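**Roboterarm in der Kommissionierung: Was wird aus uns am Packtisch?**

gefragt von Packtischkind, 21. Mai 2024

Hallo zusammen, ich arbeite seit ein paar Jahren bei Floretti im Versand, wir packen kleine Holzspielsachen und Deko in Geschenkboxen. Im Januar hieß es auf einmal, ein Teil vom Einlegen und Stapeln soll künftig ein Roboterarm machen. Die Firma, die das einrichtet, heißt Skeridix, und zwei von uns durften mit zum Probeaufbau. Geübt wird erst mal mit bunten Würfeln und einem schwarz umrandeten Feld auf dem Tisch: Rot unten, Gelb drauf, und Grün hängt auf meinem Bild noch im Greifer.

Wir sind 29 Leute in der Halle und die Stimmung ist so lala. Die einen sagen, endlich muss ich nicht mehr den ganzen Tag dieselbe Bewegung machen (meine Schulter wäre auch dafür!), die anderen rechnen schon aus, wer als Erstes gehen muss. Offiziell heißt es nur, es werde „niemand ersetzt, sondern entlastet“. Hat das jemand von euch schon hinter sich? Was hat sich im Alltag wirklich geändert, und wonach hättet ihr gerne früher gefragt?

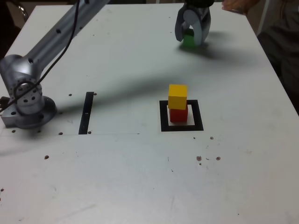 ## Antworten

**Fidelina Ticona**

Bei uns (Gamine, Kosmetiksets) läuft so ein Arm jetzt gut ein Jahr, also mal ganz konkret. Entlassen wurde keiner, aber zwei befristete Verträge sind nicht verlängert worden, und das war vorher mit keinem Wort Thema. Frag also ausdrücklich nach den Befristeten, am besten schriftlich.

Im Alltag ist die Arbeit anders anstrengend. Früher habe ich gepackt und dabei gequatscht, heute fülle ich nach, schaue auf die Anzeige und räume weg, was falsch liegt. Wir schaffen pro Schicht 372 Sets, der Arm gibt das Tempo vor, und wenn er steht, stehe ich eben auch und alle gucken mich an. Daran musste ich mich echt gewöhnen! Meinem Handgelenk geht es dafür viel besser, das muss man auch mal sagen.

Was ich unterschätzt habe, war das Einlernen. Man denkt, das Ding kommt und legt los, aber wir haben tagelang Teile hingelegt, zugeschaut, wieder hingelegt. Die Ausgangslage sah bei uns im Grunde aus wie bei euch, alle Klötze verstreut neben dem Feld und der Greifer offen und leer darüber. Lass dir diese Stunden als Schulung anrechnen. Bei uns galten sie als normale Schicht, und hinterher hatte keiner einen Nachweis, dass er das kann.
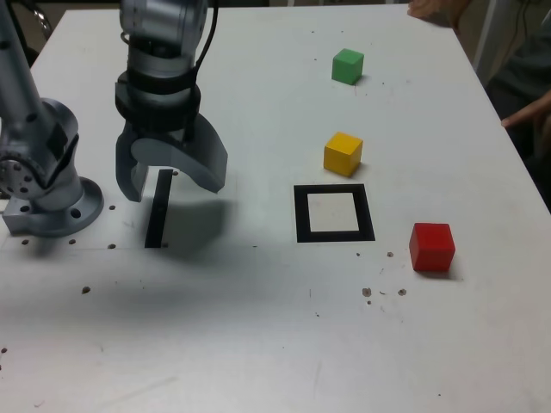
**Kalle_Lager**

Schulung anrechnen lassen, ja, unbedingt. Bei uns bei Wongsuwan hat der Betriebsrat das in eine Vereinbarung geschrieben, und wer den Arm betreut, bekommt 79 Euro im Monat mehr. Klingt nach wenig, aber ohne das Papier hätte es gar nichts gegeben.

Und klärt, wer anhalten darf! Bei uns durfte anfangs nur die Schichtleitung den Arm stoppen, also haben alle gewartet und der Ausschuss lief weiter. Inzwischen darf das jeder, der eingewiesen ist. In der ersten Zeit gab es etwa 50 Stopps pro Woche, heute ist es selten. Ach ja, und lasst die Handplätze stehen, bis die Sache wirklich rund läuft. Wir hatten sie zu früh abgebaut.

**mirabelle**

wird schon nicht so schlimm, bei meinem Schwager haben sie auch einen und der steht meistens in der Ecke

**Packtischkind**

Danke euch, das mit den Befristeten hatte ich überhaupt nicht auf dem Schirm, wir haben nämlich einige. Die Frage nach dem Anhalten habe ich gleich mit auf den Zettel für die Betriebsversammlung geschrieben. Ich hänge noch ein Bild vom Probeaufbau dran, weil meine Kollegin meinte, man könne sich das sonst so schlecht vorstellen. Falls noch wer Erfahrung mit der Einteilung hat (wechselt ihr euch am Arm ab oder machen das immer dieselben?), gerne her damit! 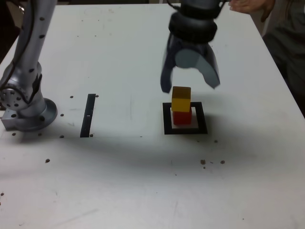 *Probeaufbau: Gelb auf Rot im Feld, Greifer offen darüber*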